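**Storing a wooden brush: handle down or bristles down?**

**n_bailly** (April 2018)

Hello all. I have a wooden hairbrush from Gronness, 2 years old now, and I would like to keep it well. At the moment it lies in a drawer and the bristles become flat on one side. Do you keep yours in a cup? And which end goes in first? My sister says bristles down, so the dust stays out. I am not convinced.

Nadège

**junpei_h**

Handle down, always. If the bristles carry the weight of the brush they bend, and after one August in a humid bathroom mine never became straight again. It cost 3,000 yen, so I was quite sad.

**undach_fan**

I disagree with Junpei. Handle down is fine for plastic. With wood, the water from your hands runs down and collects at the bottom of the cup. The varnish on my Parisi came off at the tip exactly like this. I hang mine on a hook.

**junpei_h**

Then dry your hands first? Also many brushes have no hole for a hook. Nadège, does yours have one?

**n_bailly**

No hole. And I don't want to drill it.

**asuka.s**

Please don't drill. Whichever way you choose, take the hair out before you put the brush away. I use the end of an old comb. A little dry soap powder on a cloth is good for the handle, but I never soak the wood.

**misaki_iw**

My question is more about the cup. I bought a tall one from Otunetti for 700 yen and it falls over every time, because the brush head is heavier than the cup. A 200 yen glass from the secondhand shop stands much better. Does anybody use a narrow cup without this problem?

**s_murakami**
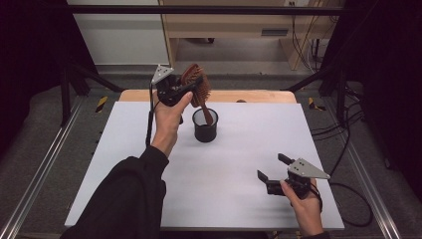

Narrow cups work for me when the handle goes in before I let go of the head. I also hold the brush by the head end, so that the handle is free to find the opening. A plain black cylinder like this one is enough, with the reddish-brown handle pointing down into it and the dark bristles staying up in the air. If yours falls, Misaki, put a few flat stones in the bottom.

**undach_fan**

Stones will scratch the handle.

**s_murakami**

Put a piece of felt on top of them, then.

**misaki_iw**

I have felt at home from another project. I will try it tonight.

**n_bailly**

Thank you, everybody. Handle down for me, with dry hands. I will still look at the tip from time to time, in case the varnish starts to go.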